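Skarkex Workshop, Bay 7
Notebook entry, August
Subject: work surface and surround, trial of tan covering with small translucent parts

Continued from the previous entry. The gray surround was wiped down and checked before the start of work. All three panels (left, back, right) remain square to the surface. The right panel had a faint scuff near its base, which came off with a damp cloth and no cleaner. The front of the bay stays open, as agreed in July.

The covering is the beige and cream marbled pattern supplied by Medeiros, cut to a width of 1,260 mm. It replaces the plain white covering, which had marked badly and had lifted at one corner. The old piece has been rolled, labeled and placed on the bottom shelf in the store. It should not be discarded until the Parcombe order is closed, as some of the earlier notes refer to marks on it.

Purpose of the trial: to establish whether small translucent parts can be found, sorted and returned to their trays as easily on a patterned surface as on a plain one. Complaints about the white covering concerned the clear parts in particular, which were hard to see under the overhead lights and were twice swept up with the offcuts. The blue parts gave less trouble. Both kinds are included here for comparison.

Procedure. Parts were taken from the tray 10 at a time and placed on the surface by hand, spread out but kept well clear of the panels. They were then gathered and returned to the tray, and the tray was checked against the card. The lights were left at the normal setting for the first part of the morning. The window blind was down throughout.

Blue parts: no difficulty. The color stands out well against tan, and the parts could be found from a standing position at the front of the bay. The pattern is fine enough that it does not compete with the edges of a part.

Clear parts: better than on white, but not fully satisfactory. The marbling can be seen through the part, and when the part lies flat it tends to take on the look of the surface. Tilting the head is enough to pick up the reflection along the edge. One clear part was missed at the first gathering and was found near the back panel when the tray was checked. 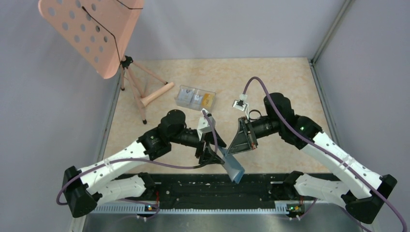

Glare was lower than with the white covering at the same light setting. The lights were then turned down one step, after which the clear parts became harder to find and the blue parts were unaffected. The lights have been returned to normal and should be left there for the rest of the trial. A note to this effect has been taped beside the switch.

The gray panels are a reasonable background for blue. For clear parts they make little difference either way, because the eye is directed down at the surface for nearly all of the work. The suggestion in the Trirnent report that the panels be repainted in a darker shade is therefore not supported by anything seen today. It may be looked at again if the bay is used for taller items.

Cleaning. The covering was wiped with a dry cloth at 10:28 and again before lunch. Dust does not show readily on the marbled pattern. This is pleasant to look at and unhelpful in practice. With the white covering, the need for cleaning was obvious. Colleagues using the bay are asked to wipe the surface at the start of each session whether or not it appears to need it, and to initial the card.

Condition at close: covering flat, no lifting at the corners, no visible scratches. A slight ripple toward the front edge was present when the covering was laid and has not become worse. It is not high enough to affect a part resting on it, but the smallest parts should be placed further back until it has settled.

Trays. The divided trays sent with the Parcombe order have compartments too deep for single small parts, which have to be tipped out. The shallow trays from the old bench are preferable and have been brought back from the store. Two of them need new labels.

Outstanding:

Repeat the clear parts with a fresh set, as several in the present tray have become dull from handling.

Ask Medeiros whether the same covering is available in a plain tan. If so, request an offcut large enough for a side-by-side comparison.

Replace the missing card holder on the left side of the bay.

Confirm with the office that the white covering may be kept in the store past the end of the month.

The blue parts may be used on the new covering from now on without further trial. Clear parts are to stay on the side bench until the repeat has been entered in this book.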